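Oltudville extends computer take-back program to desktop towers

2020-08-20

Oltudville will accept desktop computers at its Jistberg Road transfer station under a revised electronics contract approved by the town board. The previous contract covered monitors, televisions and printers only. Residents with a desktop had to use the county site or pay a private hauler.

The new contract is held by Tiedemann, which already handles batteries and fluorescent tubes for the town. It runs for 3 years and sets a ceiling of 4000 units per year across all categories. Units above the ceiling are billed to the town at the weight rate in the contract schedule.

Drop-off is free for households, with a limit of two towers per visit. Businesses and schools must book a slot and pay the posted commercial rate. Proof of address is checked at the gate.

Towers are weighed on arrival and stored under cover until a full load is ready. At the processor, the side panel is removed and the machine is sorted by part. Power supplies, circuit boards, drives and steel cases leave the building as separate streams — each one is priced and reported separately. Coin cell batteries are taken off the motherboard before any shredding.
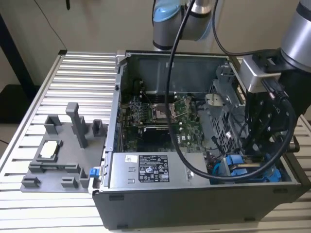 Data on hard drives

The town does not erase drives and accepts no liability for data left on them. Residents may remove a drive at home and bring it separately. Drives handed in loose go into a locked bin and are shredded by the processor. Drives left inside a tower are shredded as well, but may remain in storage for up to eight weeks beforehand. Certificates of destruction are issued to commercial customers only.

What is not accepted

Laptops and tablets with swollen batteries must go to the hazardous waste counter. Cracked picture tubes have to be boxed. Loose cables are accepted in clear bags, but speakers with wooden cabinets count as bulky waste.

The Tirnument collection point, which takes small appliances, is not part of the change and will continue to turn desktops away. The board will review tonnage and costs in November, when the first reports under the new contract are due.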